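4. Running the folding exercise

Read section 3 first. Radu Moldovan wrote it after the club got through 9 grippers in one January, and he would like it read.

1. Lay one T-shirt flat between the arms. Leave the spares in the back corner.
2. Bring both grippers to the far edge of the shirt.
3. Close on a single fold and lift slowly.
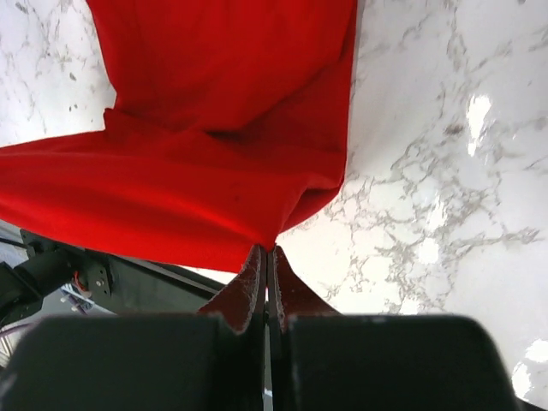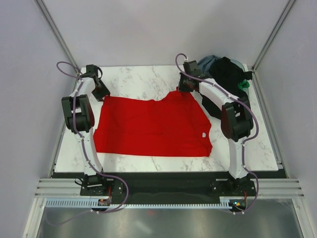
Fig. 8. Red cloth at the gripper, close up (first) and the whole table (second).

4. Check the pinch on the wrist view before you pull. If the fingertips have the tabletop, stop.
5. Save the run under your team name - "test" is taken, 40 times over.

NOTE: The marble top is glossy and throws glare. Dim the lights before blaming the code.

CAUTION: Keep hands, sleeves and snacks behind the front rails while the arms are powered.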